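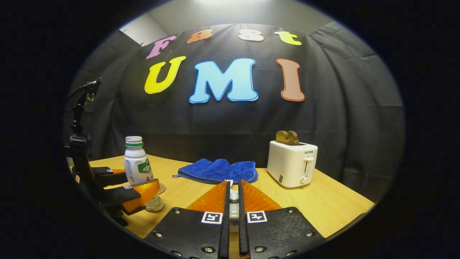

Section 3: Your first batch of dosa batter

Right, you've unpacked the Sondik, washed the drum and found somewhere solid to stand it, so now for the fun bit! I'm going to take you through a plain dosa batter, which is what most people buy a wet grinder for, and it's the recipe I still make every week at home. If you've only ever used a blender for this, go slowly the first time and keep the lid close by.

Before you start

You'll need three cups of idli rice, one cup of whole skinned urad dal, a teaspoon of fenugreek seeds, salt, and a jug of very cold water. Any cup will do as long as you stick to the same one. Old dal doesn't fluff up well, so have a look at the date on the packet (I once blamed the grinder for a whole month before I did this).

Soaking

1. Rinse the rice until the water is nearly clear, then cover it with plenty of fresh water.

2. Rinse the dal and fenugreek together in a second bowl and cover those too.

3. Leave both bowls for at least five hours. I do mine before breakfast and grind in the evening.

Note: Keep the two bowls separate. They're ground one after the other and want different amounts of water.

Grinding

4. Check that the drum is locked. You should feel it drop slightly as it settles on the base.

5. Switch on with the drum empty apart from a splash of water, and let the stones turn a few times.

6. Drain the dal and add it a handful at a time. Pour in cold water by the spoonful whenever the paste starts to climb the sides.

7. Grind until the dal is pale, light and full of air. Drop a little into a glass of water - if it floats, you're done.

8. Switch off, lift out the stones and scrape the dal into a big pot.

9. Put the stones back and grind the rice in the same way, stopping while it still feels like very fine semolina between your fingers.

CAUTION: Never put a spoon or your hand in the drum while it's turning. Switch off at the wall before you scrape down, every single time.

CAUTION: Don't run the grinder dry. It scratches the stones and you'll end up with grit in your breakfast.

Mixing and resting

10. Add the rice to the dal with two teaspoons of salt and mix with a clean hand. Rosine Delorme, who tested all the recipes in this guide, swears by a full minute of this and her batter does rise better than mine.

11. Cover loosely and leave somewhere warm overnight. The pot should be no more than half full, as the batter can double.

Note: In a chilly kitchen in February it might need until the following afternoon. I put mine in the oven with only the light on - do stick a note on the door so no one preheats it!

If the drum stops

The motor cuts out when the load is too thick. Switch off, take out half the paste, wait nine minutes and press the reset button underneath. If it still won't turn, get in touch with Jundeo spares and ask for belt 1313.

Cleaning the drum and stones is in Section 4.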